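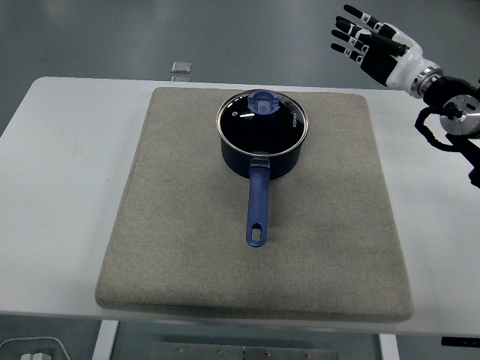
Pramora Two-Speed Turntable

We've had a Pramora on the shop counter since February and it has hardly stopped spinning. It's a belt-drive deck with a proper weighted arm, and it makes old records sound lovely – full and warm at the bottom end, with cymbals that shimmer instead of hissing at you!

It comes fitted with the Kundex K4 cartridge. The needle is a simple pull-off, push-on job, so when yours wears out you can swap it yourself in a minute or so (no tiny screws to lose in the carpet). If you'd like to fit a different cartridge later, the headshell takes any standard one.

There's a phono stage built in, with a switch on the back to turn it off. Leave it on and you can plug straight into powered speakers. Switch it off if your amp has its own phono input. We play ours through an elderly Ikeda amp and a pair of Marer bookshelf speakers, and late-night piano trios on that set-up are a real treat.

Speeds: 33 and 45 rpm, changed by a knob on the front
Drive: belt, spare included
Tracking force: 2 g as supplied
Platter: aluminium with felt mat
Outputs: phono or line, leads in the box
Dust cover: hinged, lifts off
Guarantee: 4 years, parts and labour
Price: £220

Please put it on something level and solid, well away from the speakers. The feet do screw up and down if your shelf is a bit wonky.

Want to hear one first? Bring a favourite LP into the shop and we'll put it on for you. Side two as well, if we're not busy.

Page updated December 2, 2025
Stock no. 1714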